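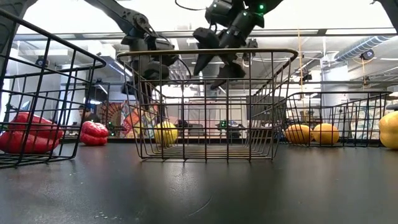

Eleri Rosser

Section 4. Setting Up Your Small Group to Read a Whole Book of the Bible Together

If you've worked through the earlier sections you already have a host home, a start time and a handful of people who said yes. Wonderful! Now comes the part I love best, which is settling on a book and getting everybody a plan they can keep up with. The steps are written for the Koval reading plan we use at Flollemgate Chapel, but they'll serve just as well with a plan you've drawn up yourself on the back of a bulletin.

4.1 Before you begin

You will need one copy of the plan for each person, a Bible in a translation the group can follow out loud, and a notebook for prayer requests. Pencils are nice. Large-print copies of the plan are in the church office, in the drawer under the hymn numbers (ask for the ones with the green cover, as the older ones have a mistake in week two).

Note: People may bring whatever translation they own. Choose one for the reading aloud, though, or you'll spend half the evening finding your place.

4.2 Choosing the book

1. Pick something short for your first time through. Ruth, Philippians and James all do very well. Ruth has only four chapters and a story anyone can follow, and I have seen people who hadn't opened a Bible since Sunday school get quite caught up in what Boaz was going to do.

2. Read the entire book yourself, in one sitting if you can manage it. Ruth is easily done with a cup of tea. Do this before you look at any study notes, so that you come to the notes with your own questions.

3. Write down two or three places where you stopped and wondered. Keep these. They make better discussion questions than most of what's printed.

4. Tell the group which book you've chosen a week ahead of time, and tell them again the day before.

Caution: Please don't start a brand-new group on Revelation, however much one member may be hoping for it. Promise to come back to it, and mean it.

4.3 Filling in the plan

5. Divide the book into readings of one chapter or less. Where a chapter is long, look for the natural break in the story and ignore the chapter number if you have to. The chapter divisions were added long after the books were written, and now and then they land in an awkward spot.

6. Mark one catch-up week for every 3 weeks of reading. Somebody will have company, somebody will have the flu, and it does a person good to see the blank space coming.

7. Write the readings on the plan before you photocopy it. I know this sounds plain as day, but I once ran off 50 blank ones.

Note: Groups starting in October should look ahead to Advent. You may want to finish your book first and use the Advent sheets in Section 7, then pick up a new book after the New Year.

4.4 The first evening

8. Open with prayer, and keep it short. Newcomers are often nervous, and a brief, friendly prayer tells them they're in a safe place.

9. Read the passage aloud all the way through. Ask for readers ahead of time and never go around the circle making everyone take a turn. Plenty of good people dread reading in front of others, and a few can't do it well, and they shouldn't have to say so.

10. Leave a little quiet. It'll feel long to you. Count slowly to ten in your head if it helps!

11. Ask your first question, then let it sit. "What did you notice?" is as good as any I've come across. Lesia Semeniuk, who leads the morning group, likes to ask "Who would you want to talk to in this story?" and I've borrowed it many times.

12. Take prayer requests in the notebook, pray for them, and stop when you said you would stop.

Caution: What is shared in the group stays with the group. Say this out loud the first night, and again whenever a new person joins. The notebook goes home with the leader and is not left on a coffee table.

4.5 If things go quiet, or too loud

If no one speaks, read the passage again in a second translation and ask what sounded different. If one person does most of the talking, thank them kindly and say, "I'd love to hear from someone who hasn't had a chance yet." If two people disagree over doctrine, write the question down for the pastor and go back to the verse you were on. You don't have to settle it before the pie comes out.

Should a member miss an evening, get in touch within 48 hours. A phone call is best, and a note will do. Tell them they were missed, tell them what's next on the plan, and leave it there.

Continue to Section 5, Leading Prayer Out Loud.

Filed under: Small Groups, Leader Helps, Bible Reading

Flollemgate Chapel | Contact the church office | © Flollemgate Chapel, all rights reserved | Back to top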